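**Went to an open day with a robot taking PCs apart, now I have questions**

posted by slotlatch_sam in Robots & Automation

Hi all! I fix up old desktops as a side thing (I did 300 of them last year, mostly office castoffs) and in March I got to go to the open day at Hayat, the electronics reuse place out past the rail yard. They had one arm set up to work on computers and I stood there way longer than I should have. Took my notes on a napkin like a professional.

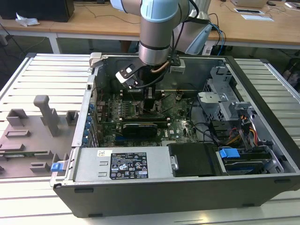
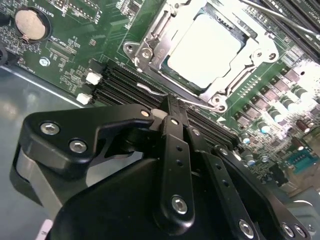
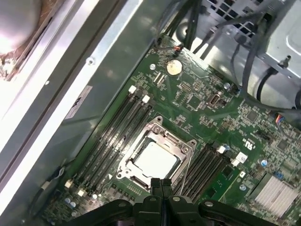
The guide told our group the job they're working toward is memory: open the two latches, lift the stick straight up, put it in a tray, next slot. She said the setup is called Cillel and that they've logged 961 tries on it so far, but I didn't catch how many of those were good ones. Then the next group came in and I got herded off toward the cookies.

So two things I'm still chewing on. Why go to all the trouble of a camera down by the gripper when you could just bolt a good one overhead? And is memory really a sensible place to start? I can clear out a whole board by hand in the time it takes my coffee to brew, and I'd have guessed screws or drives would come first. I'm going back with my nephew for the fall one and I'd love to ask something smarter than "how much did it cost" (the guy next to me asked that. Twice).

---

**bench_goblin**

Fun visit, I'm jealous! I ran a pick and place line for years, so take this as coming from a neighbor of the field.

On the camera: an overhead one is great until the arm reaches in, and then the arm is parked right on top of the thing you want to look at. Put a small one near the wrist and it goes along for the ride. The fingers stay in the same spot in the picture too, so you're only working out where the latch is compared to them. Plenty of shops run both, a wide view to find the case and the close view for the last bit.

On memory: I think it's a pretty good pick. The slots are straight, they're all parallel, and the latches usually stand out in color. Screws are miserable. They strip, they hide, and every maker puts them someplace else. Drives can be easy if there's a release tab and awful if there isn't.

Where it gets hard is force. You know that little give when a latch lets go? Your thumb feels it and you don't think about it. Ask them whether they measure force at the wrist or at the fingers, and what the arm does when a latch only opens halfway. That'll get you a real conversation.

---

**tinfoil_toaster**

robots are slow, just do it by hand lol. my cousin's shop bought a Guster arm and it mostly holds the door open

---

**mapleram**

I went to the same open day in the afternoon slot! Our guide said they want 40 different case models before they let it run by itself, and that the dusty ones give it the most trouble. No idea how far along they are.

A question I wish I'd asked is how they hold the case still. Old towers come in all sizes, and if it slides even a little while the gripper is down in there, you've got a bent something. Also ask if your nephew can try the practice controller. They let a couple of kids in our group have a go and it was the best part of the day. Bring a jacket, that hall is freezing.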